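3. The build

3.1 Where and what

The rig was put together in the shared workshop at Seixas, in the back bay next to the pillar drill, over a run of evenings starting in March. Two of us did most of it (A. Fagundes the frame and wiring, V. Cavalcanti the software and the task design), with odd hours from other members when something needed holding. We had no lab budget. Total spend on the frame, fixings, table top and bins was 928 pounds, arms not counted.

Frame is black aluminium extrusion, cut on the workshop chop saw and squared by eye, then squared again properly when the first version rocked. The top is pale wood, butcher-block pattern, bolted down through slots so it can be shifted a few millimetres. We would not use slots again. They creep. After two weeks the top had moved enough to spoil every saved pose and we lost an evening to re-teaching them.

The arms sit one at each side and face inwards. Both can get to the middle of the table, neither can get to the far side of the other one, and this turned out to matter more for the task than anything in the software. Cables come off over the back of the wrists in loops. Early on we tied them down tight and neat, and the left wrist pulled a connector half out on its first full turn. Loose loops since then. Ugly, fine.

3.2 Control

Everything runs through Tumier, our own small scheduler (Cavalcanti wrote it for an earlier project, a seed sorter). It does three things: reads joint states, plays back or records a run, and stops both arms if either one goes over its current limit. The limit was set by hand. Too low and the arm gives up on a thick seam, too high and it will happily drag a bin off the table. We settled on one value for both arms, which is a compromise — the right one could take more.

Recording is done by a person driving the arms with a pair of leader handles, printed in the workshop on the Vundano machine. Four sets printed, two broke at the trigger. The third set has a thicker trigger and has lasted. Files for it are in the appendix.

3.3 The task

Caps into bins. We picked baseball caps as they are cheap, everyone has one, and they are soft in one place and stiff in another. A cap standing on its brim is a different object from one that has been dropped in a heap, as far as a gripper is concerned. The bins are clear plastic, which we regretted on the camera side (edges vanish under the strip lights) but kept, the point being to use what was lying about in the workshop. Caps go one at a time, either arm allowed, and the person driving decides which.

In total we recorded 1,209 runs. Of these 196 were thrown out, mostly for dropped frames and a few where somebody leaned on the table. The rest were kept as they were, clumsy ones included. Fagundes wanted the clumsy ones out, Cavalcanti did not, and we kept them after comparing a small model trained both ways and seeing no differnce worth reporting.

Fig. 3 gives the layout used from the second week on. The cactus stayed on the table throughout, in its white pot at the back edge, and so counts as part of the fixed background for every run we report.
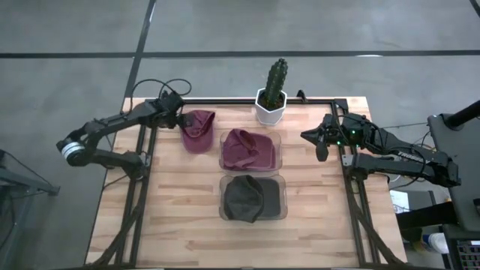
Figure 3. Cap task on the bench, both arms over the table. One maroon cap on the wood, one in the rear bin, a dark grey one in the front bin.

Cap positions were not measured. The driver put them down wherever, with one rule, that a cap on the wood had to be within reach of at least one arm. A stricter grid was tried for a day and dropped, too slow, and people began placing caps to suit themselves anyway.

3.4 Faults

Mostly mechanical. Frame bolts worked loose at the front braces, cured with thread lock. Gripper pads wore smooth and were swapped for strips cut from Hultance matting, which grip cloth well but pick up fluff and need wiping between sesions. One power supply failed and was replaced with the same type. Tumier itself hung twice, both times on a full disk.

The logs for all of this are kept with the recordings and have not been tidied.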